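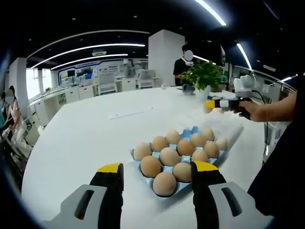 Bendik Strömberg told me, before I'd so much as opened the Plirano box, that a hand-held gripper stands or falls on its finger pads and I should leave the software till last. I did it the other way round (I like software) and lost most of a morning to it, so he gets the point.

4.2 Handling eggs with the Plirano kit

I picked eggs because they're cheap, they roll, and everyone knows what a bad grip sounds like. Erport sells the kit as ready to use for "everyday fragile goods", and I wanted to see how far that phrase would stretch. We worked in pairs, one gripper each, moving eggs between trays and the table top, and swapped over every 30 minutes. The plan was 1,000 moves. We logged nearly 2,000 in the end, mainly because people kept asking for another go!

The squeeze is easy to learn. You pull, the fingers close, and the pads do a fair bit of the forgiving for you. Lifting an egg out of a cup was harder than I'd expected from the manual, which only shows objects standing on a flat surface. The dividers in a tray get in the way of the tips, and you end up turning your wrist to find a line between them. Two of our users hit on coming in from the corner of the tray and the rest of us copied them, so I can't claim that everyone worked out their own technique.

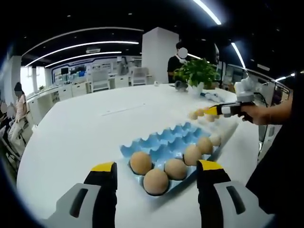
Setting down is where I'd mark the kit lower. The trigger lets go a touch late, and with a round object on a smooth table you really do want to know the moment you've released it. I wrote to Erport about this and they sent a softer spring, which I fitted after the first 600 moves. It helped, though it made my hand ache less than it made the release quicker, if you see what I mean. All the timings in section 5 are split at that point.

The older Lollus grippers we had on trial were lighter, and I still miss that. What they lacked was any decent way of lining up the recordings from two hands, and for tray work with a partner that's most of the job. Plirano does the lining up by itself. I checked it by hand on a sample of the moves and found little to grumble about.
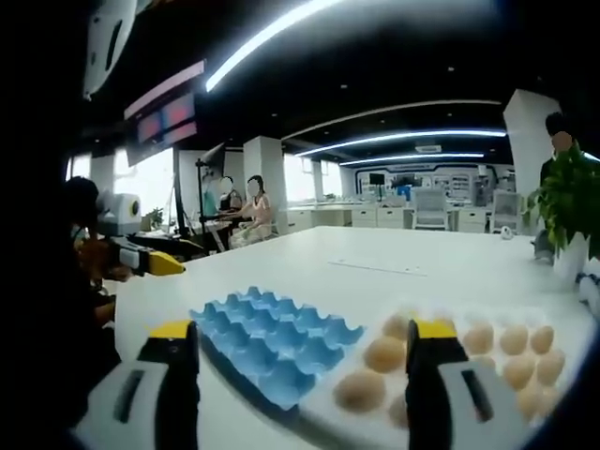

Figure 4. Empty blue carton and white tray with brown eggs between the gripper's fingers; second gripper at left.

Contact the author | © Lie Workshop Papers | Back to top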